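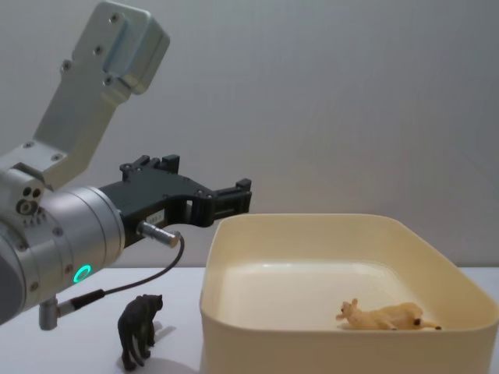
How much of the Craddock collection has been rehoused so far? At the end of this reporting period, 80 percent of the herbarium sheets in scope are in new folders, and the remainder are scheduled for the second half of the grant.

October 2019
By Zinhle Mokoena

Progress report to the Fotetti Fund: rehousing and cataloging of the Craddock herbarium

1. Work completed

The grant covers the pressed plant specimens transferred from the Stirkow field station when it closed its library. Many sheets arrived in acidic folders, and several had label adhesive that had failed. Sheets are now held in buffered folders, with detached fragments placed in paper packets attached to the lower left corner of the mount.

Catalog entries have been written for almost 1,000 sheets. Each entry records the collector, locality, habitat note, and determination history. Where a label gives only a local place name, the locality is entered as written and the modern equivalent is placed in a separate field.

2. Storage 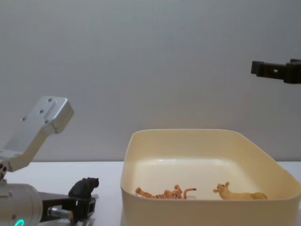

White work table with cream plastic storage bin.

Two cabinets were reassigned from the seed collection in the first quarter. Door gaskets on both were replaced. Humidity readings in the second cabinet drifted above the agreed limit after the gasket work, and the fault was traced to a poorly seated hinge. Readings have been within the limit for 8 weeks. The cabinet was left empty during that time, which delayed the filing of the sedges.

3. Determinations

Liesbeth Van Damme reviewed the willows and the smaller of the two fern series. Her revisions were entered as new determination slips, and earlier slips were left in place. A group of hybrid willows from the Lollus valley could not be named with confidence and is filed at genus level pending comparison with borrowed material. The loan request has been sent.

4. Variance from plan

Spending on folders is over budget because the supplier discontinued the size originally quoted. The difference has been met from the travel line, which was underspent. No change to the total award is requested.

5. Next period

Rehousing of the sedges and rushes will be completed first. Label transcription for the mosses will follow, using the same field structure. The duplicate list will be circulated to exchange partners once the willow names are settled.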